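3.2 Coding of fan replies

Replies were drawn from public threads about three recording acts on the Skorkalum platform. Each thread began with a short clip of a musician at an awards show or backstage, posted with a comment on the musician's manners. We kept the first 100 replies in each thread and dropped any that held only emoji or a link. Two coders then sorted what was left into four groups: defense of the artist, criticism of the artist, attacks on other fans, and off-topic remarks.

Coders worked from a printed guide and entered their labels in Skemine. They did not see account names or follower counts. Where they disagreed, the reply went to a third coder, whose label was final. In the first thread, 37 replies needed this step, most of them jokes that could be read as either praise or mockery.

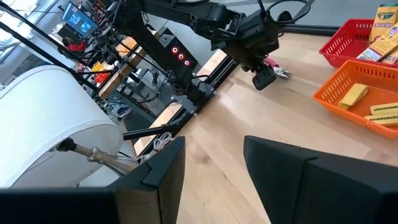
Figure 2. Wooden tabletop with a white cylindrical object and a polished metal piece.

3.3 Interviews

We also interviewed 30 people who had posted in at least one of the threads. They were recruited through a notice on the Marciniak fan forum, which had more than 1,000 members in July. Interviews were held by phone and followed the same set of questions, starting with how the person came across the clip. Respondents were then asked whether they had watched it to the end before replying.

Several said they had read the caption first and had already formed a view of the artist by the time they played the clip. Others had replied only to answer another fan. These two groups are treated separately in Section 4.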